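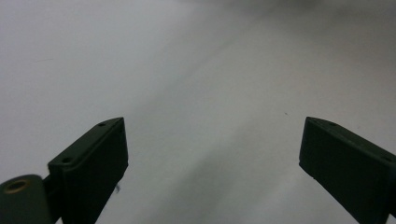 Soft shadow across a smooth, pale surface at the Brotach building.

The workspace office at Hiltard is responsible for the desks, tables and small electrical items used across the organization. In October it completed a review of how power reaches the work surfaces in the Brotach building, where 37 tables are in shared use. The coordinator of the office spoke with the staff bulletin about the results and about the changes planned for the coming year.

The review began with the furniture. Most of the shared tables have a white top, a choice made when the building was fitted out and one the coordinator continues to support.

"A white surface is demanding," the coordinator said. "It shows every mark, and under side lighting it will look gray in one place and almost blue in another. We get requests to replace tables that are simply in shadow. But people can find a small part on a white table, and they can see when it needs to be wiped."

Cleaning is done with a damp cloth and a mild soap. Abrasive pads were withdrawn two years ago after dull patches were reported on several tops. The coordinator said that the tables treated before that date will stay in service, and that the patches do not affect their use.

The larger part of the review dealt with power strips. The inventory now lists 458 of them across all Hiltard sites, including a number that had never been recorded. Some were bought by individual departments, and others came with furniture delivered through Plendari, the supplier for the Jasińska Street site.

"We had long ones, short ones, some with switches and some without," the coordinator said. "When a strip failed, the replacement was whatever was in the closet. That is how you end up with a six-foot cable trying to do the work of a ten-foot one."
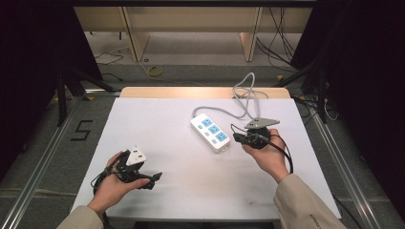 White power strip with three light blue sockets and a switch. The gray cable passes over the wooden edge of the table.

Shorter strips are now preferred for shared tables. The coordinator explained that a strip kept on top of the table can be reached without kneeling, and its switch is in plain sight. The disadvantage is the cable, which has to leave the table somewhere.

"Over the far edge is usually the right answer," the coordinator said. "I would ask people to leave some slack there. A cable pulled tight over an edge will move the strip every time a chair catches it."

Plugs were also discussed. Staff are asked to hold the body of the plug when removing it, and to set loose plugs down on the table where they can be seen. Adapters may be used for short periods, but one strip may never be plugged into another. During the review, 28 cases of this kind were found and corrected – most of them under desks against the wall.

The office will next turn to cables on the floor and those hanging from desk frames. Bundled cables will be retied and, where possible, raised clear of the floor. Tape will remain in use for floor markings, though the office would like to see the rolls returned to the supply shelf.

Asked what staff could do in the meantime, the coordinator had a modest request. "Report a damaged cable the same day. Write the table number on the form, and please leave the strip where it is until we have looked at it."

Forms are available at the Brotach front desk until 4 p.m.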